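Looking after a workshop dust extractor

Most trouble with small dust extractors comes from the filter bag, the hose or the waste drum, and all of it can be dealt with at home. These notes are for single-bag and twin-bag machines of the sort that stand in the corner of a garage.

Cleaning the filter bag

Shake the bag down at the end of the day, when the motor has been off long enough for the dust to settle. Tap it from the outside with the flat of your hand and work from the top to the bottom. A stiff brush will raise the nap on felt bags and make them clog sooner, so leave it on its hook.

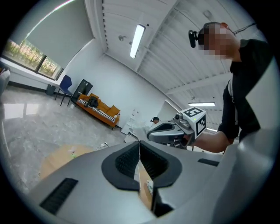

Twice a year the bag wants a proper clean. Take it outside, turn it inside out and beat it over a rail – wear a mask for this, even in a breeze. Only wash a bag if the maker says it can be washed. Dry it on a line, never in a tumble dryer, and don't refit it damp. I do mine in May and again before the heating goes on.

Fitting a new bag

Measure the old bag while it is clean and flat. Mine is a Finholm twin-bag machine and takes a bag 278 mm across when laid flat. The Zarnotetti bags sold in the same packet size come up 2 mm narrower and have to be fought over the collar. Put the seam at the back, seat the band in its groove and do the clip up by hand before using a screwdriver.

Hoses and joints

Run the extractor with everything connected and move a strip of tissue slowly round each joint. Any flutter means a leak. Foil tape is fine on fixed pipe. On flexible hose use a proper clamp, as tape works loose when the hose moves. Keep the flexible part short, as the ribs slow the air down.

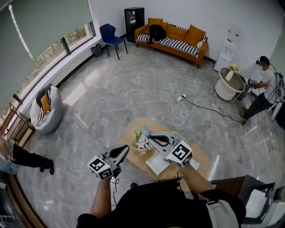 Merike Tamošiūnaitė writes that she had tape on every joint of her Fleditz and still lost suction. The fault was a split on the underside of the hose, where it rubbed on the floor. She cut out the bad length, joined the two ends with a clamped sleeve and hung the hose from the wall.

It is worth turning your own hose over once in a while for the same reason.

Emptying the drum

1. Switch off at the wall and wait for the fan to stop.

2. Empty at two-thirds full. A fuller drum sends chips back up into the bag.

3. Tie the sack before lifting it out. 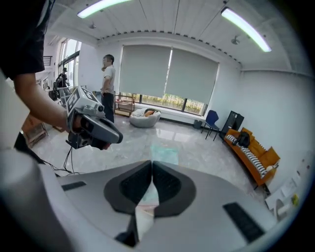 4. Wipe the rim and the lid seal with a dry cloth.

5. Refit the lid and check that the clips on both sides are shut.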